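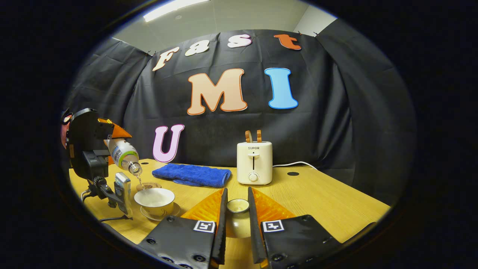

Wooden tabletop with a black fabric backdrop.

Totora Reading Room: progress report to the Josteck Fund
April 10, 2026

We have had a wonderful few months! When your grant came through in December, the local history collection was still sitting in boxes in Nkechi Obi's office. As of this week 1572 items are cataloged, and people can look them up on the library's own search page. Most are letters and shop ledgers, plus a big run of school newsletters that we didn't know we had until we opened the last boxes.

The oral history side has grown faster than we planned. Quyên Trịnh and Rigoberto Quintero have recorded nine interviews with former workers at the old Yang cannery, and two of those were done in Vietnamese with full English transcripts. One speaker brought along her pay slips and let us copy them - a lovely surprise, and they fill a gap in the ledgers.

Spending is on track. Folders and archival boxes came in under budget, so with your approval we would like to move the difference to transcription, where costs are running higher than expected.

Two things are behind. The map drawers arrived in the wrong size and are being exchanged, and the family history evening had to be put off until the heating in the meeting room is fixed.

Next up are the photo albums, which Tobiloba Onyeka has already begun sorting by neighborhood. We would love to have you visit once they are on the shelves. Please send any budget questions to Divina Pangilinan at the front office.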